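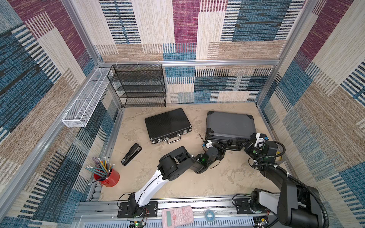 Issue 23

Trustwood sets its equipment budget for a second pair of arms

Trustwood has settled its equipment plan for the coming year, and the big news is that a second two-armed workstation is in it. The order is due to go in this November, with the new bench up and running before the autumn term starts.

The workshop has had one station going for most of the past year, with both arms on a shared rail inside an aluminium enclosure, and demand for it has grown faster than anyone planned for. Bookings now fill up two weeks ahead. The handling work alone, which covers cases, stationery and other everyday items, logged 560 hours on the bench by the end of last quarter, and there is a waiting list for evening slots.

Two suppliers were asked to quote. Fada offered a complete package with arms, frame, rail and wiring delivered as one unit, while Ketilsson priced the arms alone and left the frame to the buyer. Trustwood went with Ketilsson. The workshop already cuts and bolts its own extrusion, and doing so again frees up enough money for a proper set of spares. That's a cheering result for the people who spent a good part of last winter waiting on a single replacement cable!

Fasteners, brackets and cable ties come to $816 in the plan, a line that didn't exist in last year's budget at all. They were bought in dribs and drabs then, mostly out of the general supplies money, and it was hard to say afterwards what the first station had really cost. This time every bolt has a home on the spreadsheet.

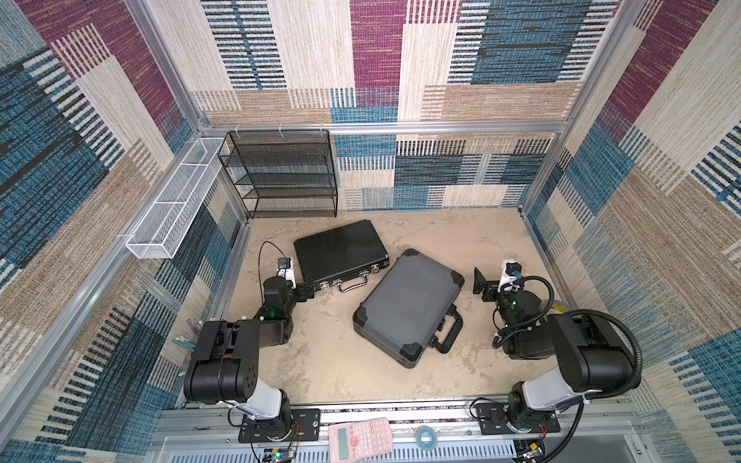

Grippers get a line of their own too. Finger plates take the most wear when the work involves hard cases and handles, and the plan allows for 50 replacement plates across both stations. Wrist cameras are budgeted as a matched set, so that anything worked out at one bench can be tried at the other without starting from scratch.

There is a bit put aside for the less glamorous end of things — shelving, baskets, wall coverings and a restock of the objects the arms practise on. Suggestions for that last one have been pouring in, and they range from lunch boxes to garden hose fittings. The list is pinned up beside the sign-up sheet and there's plenty of room left on it.

Scheduling for both stations will move over to Plultimora, the booking system already used for the laser cutter. Members who have a cutter login won't need a new one, and everybody else can ask for access at the front desk.

Floor space is the one item still open. The second enclosure needs a clear spot with its own power circuit, and two corners of the main hall are being measured up. A floor plan showing both choices will be on the noticeboard by the end of the month, with a sheet underneath for comments.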